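Hollo opens in Travdale: a listening wall made out of the town's own noise

Travdale, 20 Feb 2021

I've been wanting to write this one for a very long time, so please forgive a press release that sounds like a letter. My new sound piece, Hollo, opens to the public at the old Trement bus depot, and you're all invited (bring a hat, the heating is hopeless).

Hollo is a wall you walk along and listen to. It's 40 feet long and a bit taller than I am, and it's fitted with 244 little speakers, each one playing a sound recorded within a short walk of the depot. Stand back and it's a kind of murmur, like a crowd two streets over. Put your ear up close and you'll get one thing at a time – a gate, a kettle, somebody's wind chimes, the river going under the footbridge. 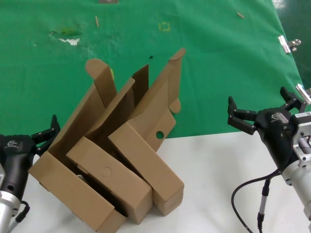 Đồng

I started recording in November, mostly before breakfast, when the trucks hadn't started up yet. I asked people to leave me a note if they had a sound at home they were fond of, and I thought I'd get a handful. I ended up with 1469 recordings! There were more squeaky stairs than I could ever use, and one freezer that hums a perfect fifth, which has a speaker all to itself near the left end.

The wall also listens back. There are 25 microphones tucked in between the speakers, and when the room gets loud the wall gets quieter, section by section, until you've got to hush to hear it again. If you whisper, it comes toward you. I've tried singing to it and it pretty much shuts up completely, so take from that what you like.

None of the sounds have been sweetened. I cut them to length, I took out a few phone numbers that people were saying in the background, and that's all. The order changes every day, too, so if you fall in love with a particular door hinge on your first visit you may have to hunt for it on your second.
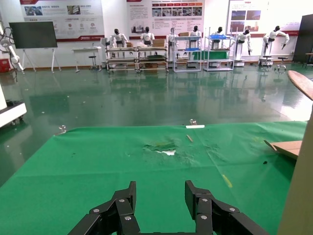 Kids are very welcome, and the lowest row of speakers is set at knee height with them in mind (or with anyone who doesn't mind sitting on a concrete floor). There are stools by the entrance, so just grab one and carry it to wherever you want to stop. The whole wall can be reached from a wheelchair, and the side door on the parking lot has no step. If you don't hear well, try resting your palm on the panels at the far right – the low sounds live there and you can feel them come through.

Admission is free and you don't need to book, but we're keeping the numbers in the room small and asking everyone to wear a mask, so you may have a short wait outside. I've put one speaker above the door for the people in line. It plays the river.

Reporters and radio people who'd like to come by before the opening can write to me through the contact page on the Hollo site. I can send short audio clips, a floor plan and a longer text on how the wall picks its sounds. If you're planning to record in the room, please tell me ahead of time so I can find you a quiet hour and turn off the fan in the back office.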